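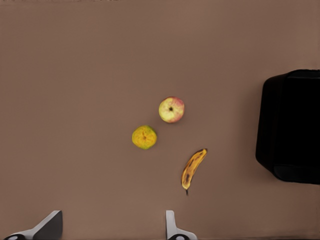
Nornon Clip-On Reading Light, Model 26

The Nornon 26 is a rechargeable reading light for paperbacks, hardcovers and most e-readers. It clips to the back cover or to a block of pages and lights a two-page spread from above. The light is sold singly or in the Book Group Pack of 3.

Light
Warm white LED, three brightness levels. The lowest level is intended for reading beside someone who is asleep. The light returns to the last level used when it is switched on.

Neck
Flexible, silicone covered. Bends in any direction and holds its position when a page is turned. Do not bend the neck sharply within a finger's width of the clip.

Clip
Padded on both jaws. Opens wide enough for a hardcover with the dust jacket on. Thin paperbacks should be clipped at the cover plus a few pages, otherwise the cover may bow. Not recommended for books printed before modern bindings, or for library copies with loose boards.

Battery
Built in, not user replaceable. Run time is about 70 hours on the lowest level and considerably less on the highest. Charges by USB-C. The indicator is red while charging and green when full. The light can be used while charging.

In the box
Reading light, charging cable, cloth pouch, instruction leaflet. No wall plug is supplied.

Colors
Black, cream, dark green. The Book Group Pack contains one of each and cannot be mixed differently.

Changes from the previous model
The Plarkimdale light had a push button on the neck that was easy to press by accident when closing the book. On the Nornon 26 the button is on the clip. The old charging cable does not fit.

Warranty
2 years from date of purchase, covering the battery and switch. Plarkimdale lights bought on or before Dec 31, 2022 remain covered under their original terms. Keep the receipt.

Ordering
Orders for the cream version placed now will ship in January. Bookstores and reading groups ordering more than one pack should write to Emese Antal at Babaei, trade desk, for the current price list.

Related items: Kivov page holder, Kivov book stand (folding), spare cloth pouch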